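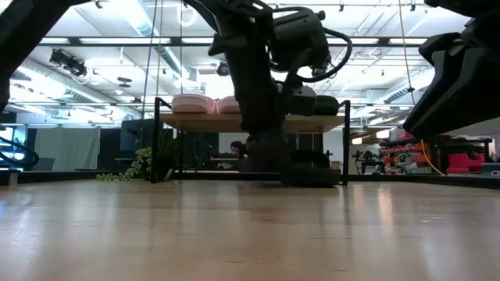 La jornada de puertas abiertas de Warkirlow se dedicó este año al calzado y a su conservación. Llegamos a las diez y empezamos por la charla sobre almacenaje. La recomendación fue guardar los pares juntos y a la vista, en una balda abierta de madera clara como la que sostiene los zapatos rosa pálido y los verde oscuro, y dejar las cajas para la ropa de temporada. También se habló de hormas: las de cedro cuestan más y duran años.
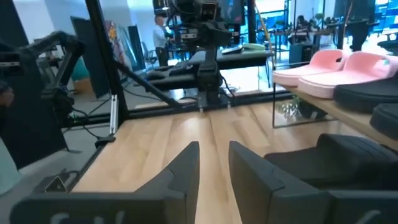
Después pasamos al puesto de Otach, una curtiduría pequeña que trabaja con 200 pieles al mes. Explicaron el curtido vegetal y dejaron tocar muestras de tres grosores. El olor era fuerte y la sala se ventilaba mal.
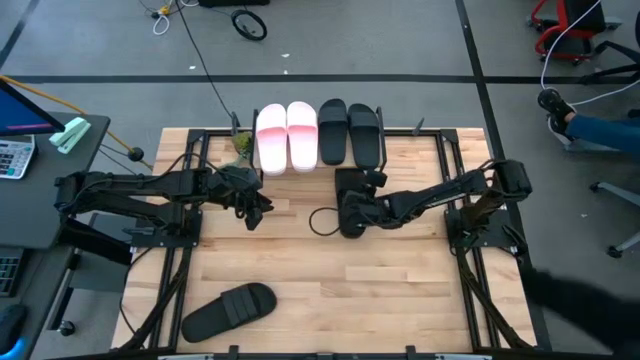

A mediodía hubo pausa. El menú costaba 700 rupias y se pagaba solo en efectivo, dato que no figuraba en el programa.

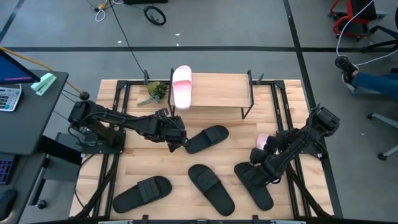
Por la tarde, Acharya enseñó a cambiar tapas y a coser un contrafuerte. El taller duró más de lo previsto y perdimos el autobús de las cinco a Kerarine. El siguiente sale a las seis y media, desde la parada de enfrente.

Última actualización: 10 de septiembre de 2019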